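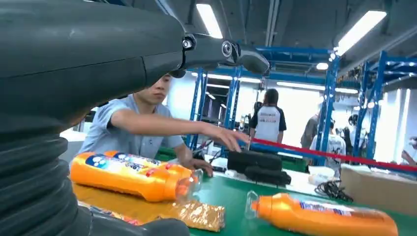 Does rotating the signing key in Altine invalidate sessions that are already open?

Sessions opened before the rotation remain valid until they expire, unless the administrator also clears the session store. The default lifetime is 300 minutes.

Posted by iforsyth, Histon Systems Office
Sep 9, 2026

The above is taken from the Altine administration notes and is repeated for reference. Following the recent advisory on password reset tokens, this office rotated the signing key on all Histon servers. A review of the logs then found 874 sessions still accepted under the old key. Members running Altine at other sites are asked to check their own installations and report the version number with any findings.

Ishbel Forsyth

Reply from morrison_ops

We can confirm the same behavior on version 2 at Morrison. The old key is kept in the verification list after rotation and is dropped only when the last session signed with it has expired. The setting is called retain_previous and it is on by default. Setting it to off and restarting the service cleared everything within a minute. All users had to log in again, including the overnight batch accounts, so please warn the people who look after those.

Reply from schisholm

I would ask that the default not be described as a fault. The retained key was added in April at the request of sites that could not accept a forced logout during working hours. A routine rotation and an emergency rotation are different procedures, and the manual has a separate page for each. The emergency page instructs the administrator to clear the store first.

Skye Chisholm
Gatness Hosting

Reply from iforsyth

Thank you both. I have read the emergency page again. It instructs the administrator to clear the store but does not state that the old key continues to be trusted afterward. If a token had been forged with that key, clearing the store would not remove it. I do not agree that this is a matter of following the correct page.

Reply from schisholm

A forged token must still match an entry in the store. With an empty store there is nothing for it to match.

Reply from morrison_ops

That holds for browser sessions. It does not hold for API tokens, which are checked by signature alone. We tested this on a spare server with a token signed by the retired key and no entry in the store. The request was accepted. The test script ran 100 requests and every one of them went through.

Reply from schisholm

I was not aware that the API path skipped the store lookup. In that case I withdraw the second point. I maintain the first, as a forced logout on every routine rotation would be refused by our customers.

Reply from iforsyth

A separate default for API tokens would meet both concerns. I have filed a private report with the Altine maintainers and attached the Morrison test results, with permission. Please do not post the script here until they have replied.

Reply from dkl_admin

Does the retain_previous change need to be made on each node, or is it copied from the primary?

Reply from morrison_ops

On each node. It is read from the local file at startup.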